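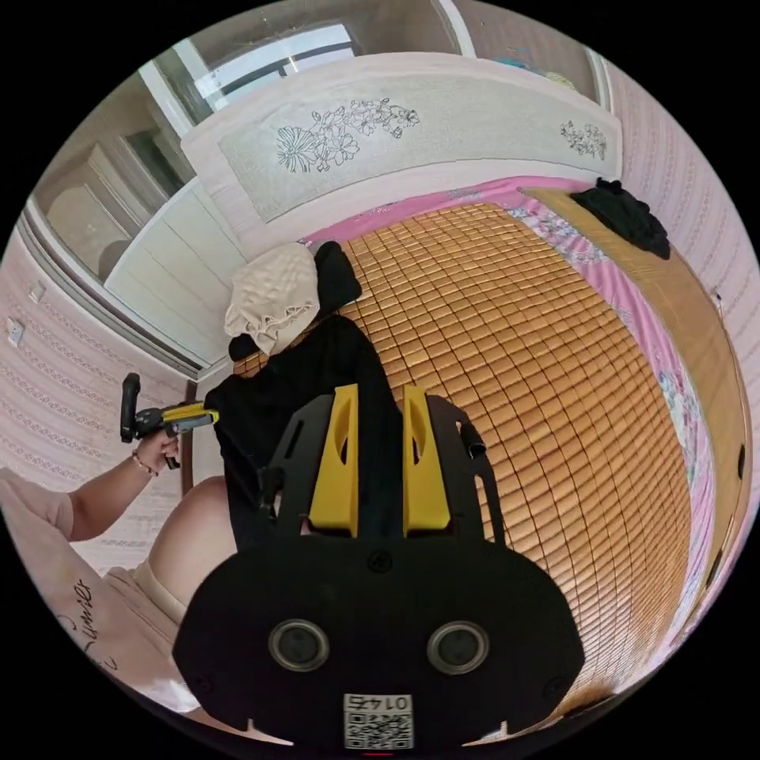 A reader of the first draft at Malmont asked why the grippers are serviced as a pair, when in most cases only one of them shows wear. The question is a fair one, and it shaped the procedure set out in this section.

### 3.2 Setup and Upkeep of the Hand-Held Grippers

The Pustia unit consists of two hand-held grippers that are issued, checked, and returned together. Each has a black body plate and yellow fingers. A label on the plate carries a QR code and a short number, and this number is the only name by which a gripper is entered in the service log. Early entries used "left" and "right," but operators trade hands during long garments, and those entries could not be matched to a part afterward.

Before each session the operator closes the fingers fully and checks that the tips meet along their whole width. If they do not, the screws at the base are loosened by a quarter turn, the fingers are pressed together by hand, and the screws are tightened again. The check is then repeated on the second gripper, even if it was not in use the day before. Clothing is a demanding test of this adjustment. A waistband is thick enough to be held by fingers that are slightly out of line, while a single layer of thin cloth slips out of them.

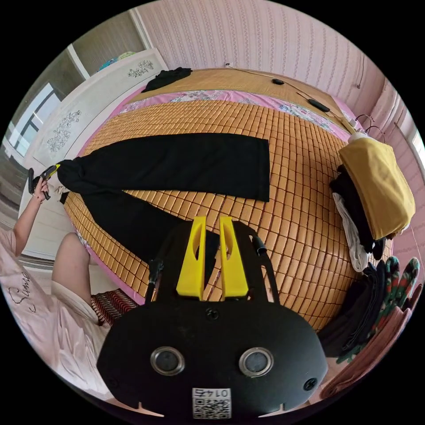

*Figure 2. Pair of hand-held grippers during garment handling on a bed. The gripper at left holds the bunched waistband of a pair of black trousers.*

Lint is the most frequent cause of unplanned service. It gathers where the fingers join the plate and keeps them from closing. Over 19 sessions at the Irnasa site, the log records two stoppages, both cleared with a dry brush. Solvent is not used on the fingers. Straps are inspected for fraying at the same time and are replaced whole.

A full service takes place every 14 days. The fingers are removed, the slots are wiped out, and the screws are replaced if their heads are worn. Labels that no longer scan are reprinted with the same number. Both grippers are then compared on the Riis bench, where the opening force of one is set to match the other. This step answers the question from Malmont: a newly adjusted gripper paired with an older one closes sooner, and the operator begins to favor it. Servicing one side alone was tried in December and was dropped for that reason.

Finger wear by garment type is treated in Section 3.3.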